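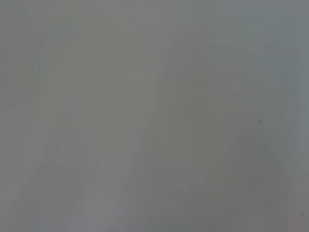

Bon, mai, toujours pas dormi correctement. Levée à 5h, café, re-café. Je reprends le blog vite fait entre deux lessives.

Donc le levain. Troisième tentative. Le premier était mort en dix jours (oublié derrière la bouilloire, ma faute), le deuxième sentait le dissolvant. Celui-là bulle bien. Farine de seigle T130, eau du robinet reposée la nuit, 400 g de farine en tout pour la pâte et basta. J'ai arreté de suivre les tableaux d'hydratation, trop de calculs, mal à la tête.

Iman El Idrissi m'a écrit sous le dernier billet : pétrir moins, rabattre plus. Testé hier soir. Mie plus ouverte, croûte un peu pâle encore. Four trop vieux sûrement. Ou moi trop pressée, possible aussi.

Sinon le moulin de Hangate a encore augmenté, 89 centimes de plus le kilo. Ça pique. Je vais finir mon sac et voir ailleur.

Prochaine fournée ce soir vers 19h si les petits se couchent. Recette complète quand j'ai deux minutes.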